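Notes, casting rumors talk, Partington, 30 minutes with questions

Start with the Rundville list. Everyone in the room will have seen it in August: 6 names for the new season of the house show, no source given. Read it out slowly. Ask who believed it. Wait.

Then the trail. The list was on a fan page at breakfast, on Hallov by lunch, and by evening 3 sites were calling it "confirmed." Confirmed by whom? I went through all of them and they link to each other. The channel said nothing, and silence got written up as a hint.

Jörg Fröhlich's name. He's on the list every year. He has said no every year. Last season his "no" was reported as "keeping fans guessing." Don't get a laugh out of this and move on, stay on it. He lost a stage job over it, or says he did. I only have his word.

Glykeria Chrysikopoulos will say leaks are planted by the producers. Maybe. Ask her for one case with paper behind it. The Stullitz story isn't one, I checked.

Skip the part on betting odds if past 5 minutes on Jörg.

Last bit, blurry set photos. Fans look at a shape in a hallway and see a singer. So put the table up and ask about the tall gray roll standing on its end. Trash bags? Fabric? I lean toward bags and I wouldn't print it. Leave it up during questions.

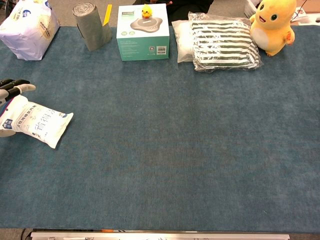
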